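Accueil Numéros Rubriques Auteurs Soumettre Contact

Ce site utilise des cookies pour mesurer son audience. Accepter – Refuser – Paramétrer

14 septembre 2026
Ximeng Shi

3. Rangement des petites tiges : matériel, postes, premières observations

3.1. Objet de la section

On a traité en 2 les boîtes opaques et les tiroirs. Reste le cas des bacs transparents à compartiments, le plus courant dans les ateliers et les salles de bains, et le moins décrit. Par « tiges » on entend ici les bâtonnets fins, en bois pour la plupart, à bout nu ou à bout arrondi, du genre coton-tige ou petite boule sur une baguette. Objets légers, qui roulent, qui se coincent en travers d'une cloison. Pas les crayons, traités à part (annexe B). Pas les pailles non plus, trop souples.

La question de départ était modeste : où pose-t-on le bac, où pose-t-on les tiges, et dans quel sens la tige entre dans la case. L'étude préliminaire de novembre, faite à Havthorpe, ne portait que sur la durée du geste. On ne la reprend pas, sauf pour le vocabulaire (« case », « cloison », « tête », « queue »).

3.2. Participants et postes

Dix-huit participants, tous adultes, recrutés par affichage à Treltwood. Aucun critère de métier. Deux gauchers, gardés dans l'ensemble, signalés quand ça compte. Chaque participant passe seul à un poste, le temps qu'il veut, sans consigne de vitesse. En tout plus de 200 tiges rangées et annotées, les essais abandonnés étant comptés à part.

Le poste : une table en bois, un plateau clair posé à plat dessus, le bac sur le plateau. Le plateau clair a été retenu après coup – sur le bois nu les tiges se perdaient de vue, même teinte ou presque, et les annotations devenaient pénibles. Changement fait avant le premier passage compté, donc sans effet sur les données. Hauteur de table non réglable. On le regrette, plusieurs participants de grande taille ont travaillé le dos rond et l'ont dit.

Le bac vient du catalogue Brannigan, modèle à cloisons fixes. On avait essayé un modèle Wirnano à cloisons amovibles, abandonné vite : les cloisons sortaient de leur rainure dès qu'une tige forçait un peu, et il fallait tout remettre en place entre deux passages. Les deux bacs sont transparents. C'est un choix, pas une commodité : dans une boîte opaque, le participant vient se pencher au-dessus pour regarder dedans, ce qui change complètement la posture et rend la comparaison avec la section 2 bancale.

3.3. Déroulement

Tiges en vrac au départ, dans une coupelle ou directement sur le plateau selon la série. Trois séries :

Série A, vrac sur plateau, bac près du participant.
Série B, vrac sur plateau, bac au fond.
Série C, coupelle, bac au fond.

Consigne unique, lue à voix haute : « rangez les tiges comme vous le feriez chez vous ». Rien sur le sens, rien sur le nombre par case. Certains ont demandé s'il fallait remplir les cases également, réponse de l'expérimentateur toujours la même : « comme vous voulez ». Pause libre entre les séries. L'ordre des séries varie d'un participant à l'autre, tirage au sort fait le matin.

L'annotation se fait en deux temps. D'abord la position de la tige au moment de la prise (par la tête, par le milieu, par la queue). Ensuite son orientation au dépôt : debout, couchée, en biais. La catégorie « en biais » a posé probleme, les deux annotateurs ne mettaient pas la limite au même endroit. Règle finalement retenue : en biais dès que la tige touche deux cloisons à la fois. Discutable, mais reproductible.

3.4. Résultats

Prise. En série A, la prise par le milieu domine largement. C'est la plus simple quand le bac est tout près, et la tige est lâchée plus qu'elle n'est posée. En B et C, le bac étant plus loin, on voit revenir la prise par la queue, tête en avant. Les participants qui prennent par la queue déposent plus souvent debout, ce qui n'étonnera personne. Les deux gauchers font pareil que les autres, au côté près.

Dépôt. Debout d'abord, puis couché dès que la case se remplit. La bascule arrive tôt : dès qu'il y a quelques tiges dans la case, la suivante ne tient plus droite toute seule, elle s'appuie, et le participant suivant son humeur la redresse ou laisse filer. Six participants ont changé de case à ce moment-là plutôt que de changer d'orientation. Ceux-là finissent avec un bac rempli de manière égale sans l'avoir cherché, et le disent à l'entretien (« ça s'est fait comme ça »).

Têtes. Sur les tiges à bout arrondi, deux écoles. Tête en haut : on voit ce qu'on a, on reprend facilement. Tête en bas : « c'est plus propre », réponse revenue souvent, y compris chez des gens qui ne s'en servent jamais pour la toilette. Pas de lien net avec la série. Le lien avec l'usage déclaré à la maison est plus fort, voir tableau 4, mais l'effectif est petit et on ne va pas plus loin.

Ratés. La plupart des ratés viennent de la cloison : la tige tape sur l'arête, pivote, tombe dans la case d'à côté ou hors du bac. Cloisons fines et transparentes, donc bord supérieur peu visible, surtout sur fond clair. Un participant a proposé de passer un trait de feutre sur les arêtes. Testé ensuite en dehors du protocole, semble aider, à vérifer proprement.

La disposition de la série B est donnée en figure 3, une tige à bout arrondi au-dessus du plateau ou à son contact, bac vers le fond.

Figure 3. Tige de bois à bout arrondi, plateau gris clair et bac transparent rectangulaire à compartiments.
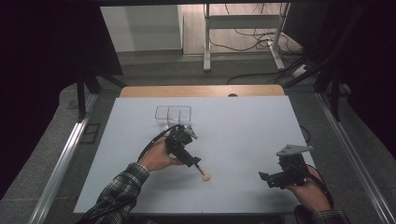

Faut-il ranger les tiges debout ou couchées dans un bac à compartiments ?

Debout tant que la case reste peu remplie et que la cloison est assez haute pour retenir la tige, couchées ensuite, toutes dans le même sens. Le mélange des deux dans une même case est la seule solution qui a gêné tout le monde à la reprise : les tiges couchées bloquent le pied des autres, et il faut vider la case pour en sortir une.

3.5. Limites

Un seul modèle de bac en fin de compte. Cloisons fixes, hauteur unique. Il faudrait au moins une version haute et une version basse pour séparer l'effet de la cloison de celui de la distance.

Tiges neuves, sèches, droites. Dans la vraie vie elles sont parfois tordues ou humides, elles collent entre elles. Pas testé.

La consigne « comme chez vous » a ses défauts. Plusieurs participants ne rangent rien de tel chez eux, laissent les tiges dans leur paquet, et ont donc improvisé. On a gardé leurs données, l'improvisation n'étant pas moins régulière que l'habitude à l'échelle d'une série. Les relecteurs jugeront.

Enfin la reprise (aller rechercher une tige dans le bac plein) n'a été observée qu'en fin de passage, une fois par participant. Trop peu pour un tableau. La section 4 y revient avec un protocole à part, bac rempli d'avance, mêmes tiges et même table.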